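Archives > Lists > chores-automation > Thread view

Filed under: Manipulation, Field Reports

We use cookies to remember your list preferences. Accept / Manage

Subject: Re: [chores] Are we there yet on household tasks?

On the list last night, a subscriber wrote:

> I have read the Montecinos summary twice and I still can't tell whether
> the answer is yes or no. They report that the policy folds towels, loads
> a dishwasher rack and clears a table. Fine. Then in the appendix they say
> the rack was always the same rack. Has anyone here run one of these
> policies in a room it was not trained in? I mean a room with people
> walking about, things handed over, bags on the floor. I would like
> numbers if you have them, opinions if you don't.

I have some numbers. They are for a narrow set of tasks and I would not stretch them far.

We ran the Mimular arm on a fixed base for most of the spring at the Grestgate site. Grestgate is a small shop floor that does kitting and returns, so the work is closer to household chores than to assembly: open a bag, take out a garment, check it, fold it, put it in a tote. The policy was trained on 1,755 demonstrations, all collected with hand-held grippers, none by teleoperation. Of those, roughly 600 were recorded outside the site, in ordinary public and domestic rooms, and the rest at the benches.

Results by task, short version:

Garment from open bag to table: reliable. Failures were mostly double picks on thin knits, which a human folder also gets wrong, though the human notices.

Folding, flat items: reliable on shirts and towels. Slow. The arm takes several times as long as a person and we did not try to speed it up.

Folding, anything with a hood or a lining: poor. The policy grabs the lining and treats it as the outer edge. More data helped a little. A second camera helped more.

Closed bag with a zipper: it does not work. The gripper finds the pull tab and then loses it as soon as the bag shifts. Cedden claims a tactile fingertip fixes this. We have had a set of their fingertips on the bench since June and have not reproduced the claim, but our mounting is probably at fault and I would wait for a proper test before quoting me.

Handing an object to a person, or taking one: we stopped after 3 sessions. The policy completes the reach, but it has no usable idea of when the other party has let go. For a towel this is harmless. For a glass it is a different matter.

On the actual question, which was about unfamiliar rooms. We moved the arm to 6 rooms it had not seen, kept the task fixed (clear soft items from a surface into a bin) and changed nothing else. Success fell in every room. It fell least where the lighting was even and the background was plain, and most where there was glass, strong point lighting or movement behind the surface. Adding the out-of-site recordings to the training mix recovered a good part of the loss. Adding the same number of extra bench recordings recovered almost none of it. That is the one result here I would defend without qualification.

Two cautions for anyone planning to repeat this. First, the out-of-site material is expensive to clean. A wide lens on a hand-held gripper takes in the ceiling, the lights and anyone standing near the operator, and the pose tracker has to find stable features somewhere in that. Glossy walls are bad because the tracker locks onto reflections. Dark rooms with a few bright spots are bad for the obvious reason. We discarded more sequences for tracking failure than for operator error, and we now run the tracker on the laptop before leaving a location.

Second, most of what a person does with their hands in such a room is not a task in the sense our labels use. People hold flowers, shift a bag, lean across each other, look at a phone. Our annotation scheme had no slot for any of it, and the first pass marked it all as idle. For household work I think this is a mistake. A machine that clears a table while people are still using the room has to know that an object in someone's hand is not available, whatever the object is and however close it comes to the gripper.

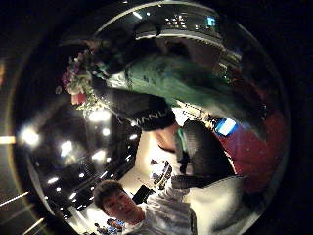
The earlier poster wrote back off-list, and gave permission to pass it on, that idle labels should be dropped from training altogether and kept for evaluation only, on the grounds that a policy can learn to wait from very few examples but cannot be shown to wait safely without a great many. I agree with the second half. On the first half, we tried dropping them in one run and the arm reached for things it should have left alone, so I would keep at least a share in the mix.

As to yes or no: for flat soft goods on a known bench, yes, at a speed that makes no commercial sense yet. For the same goods in somebody's living room, sometimes. For closed containers and handovers, no. I have no opinion on dishwashers. We did not have one.

The per-room table is in the list's files area under the Grestgate folder. The column headed "recovered" is relative to the bench score, not to the score in that room before retraining, and I will fix the header when I upload the July runs.

Get the weekly digest of this list by email. Unsubscribe at any time.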